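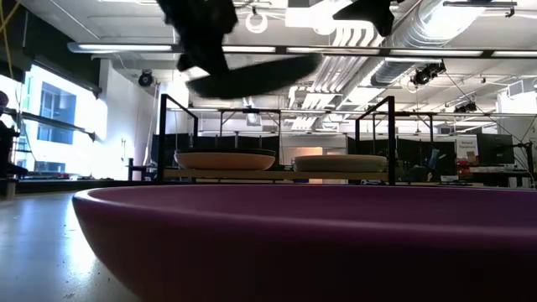
Topic: Transcribing old parish ledgers – text recognition or by hand?

wandering_wanda
November 25, 2025
Hi all, first time starting a thread here, so be kind! I've inherited a digital history project from Bouchra El Idrissi, who moved on in July. It's 135 scanned pages of parish poor relief ledgers, and my department wants them online and searchable. Bouchra had started running them through Gevumetti, the recognition tool our library pays for. The printed headings come out fine. The handwriting is a mess. "Coals for Widow" keeps turning into "Goats for Window" and I laughed for a good minute before I realized I'd have to fix all of it.

So do I keep correcting the machine's version, or throw it out and type the whole thing fresh?
Wanda Oyelaran

rtoth
Type it fresh. I did a set of 109 toll road letters both ways, half and half, and the corrected half had far more mistakes left in it. Your eye slides right over a wrong word when it's spelled properly. Goats is a perfectly good word.
Radomír

salma_s
I have to disagree with Radomír. Letters are one thing, but a ledger repeats itself constantly – same names, same sums, same handful of reasons for paying out. Once you've trained the tool on one clerk's hand it gets a lot better. How many clerks do you have, Wanda?

wandering_wanda
Two, I think? The second one takes over partway through and his writing is much worse. He also abbreviates everything, and not the same way each time.

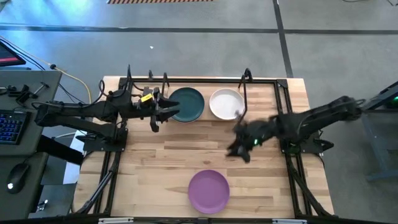
Anyway, the first clerk is lovely and round and I could read him half asleep. I guess I could train on him and then type the second one myself. Would that look weird in the finished edition, having one part done one way and one part another?

salma_s
Not if you say so in your notes on method. I wish more projects did. I used the Nasr port registers for my thesis and spent weeks thinking the harbor master had changed how he spelled things. Nope, they'd changed transcribers and never mentioned it.

rtoth
On that we agree. Write it down now, too, while you still remember which pages were which.

But I'll say it again about the training. You need clean pages to train on, and somebody has to type those. By the time you've done enough of them you're well into the first clerk, so what have you saved?

yasmine_o
Jumping in from the teaching side. I had students transcribe for our Fukanent mill project last year and I'd vote for hand typing, at least at the start, for a different reason. They noticed things! One of them spotted that a woman was being paid relief under two different surnames. You don't catch that when you're only hunting for typos.

Also, please decide about abbreviations before you go any further. We didn't, and I had more than 100 entries to redo.

salma_s
Okay, that's a fair point about noticing things, Yasmine. I still wouldn't want to type a whole ledger of "to the same, as before" though.

wandering_wanda
This is so helpful, thank you. I think I'll type the opening pages of the first clerk, see how Gevumetti does after training, and type all of the second one no matter what. One more thing – are people putting sums in their own column or leaving them in the line as written?

rtoth
Both. Keep the line exactly as the clerk wrote it and put the sum in a separate field in pence. You'll want to add things up sooner or later.

yasmine_o
Same here, and keep the crossed-out sums as well. I'll dig out our abbreviation list and message it to you tonight.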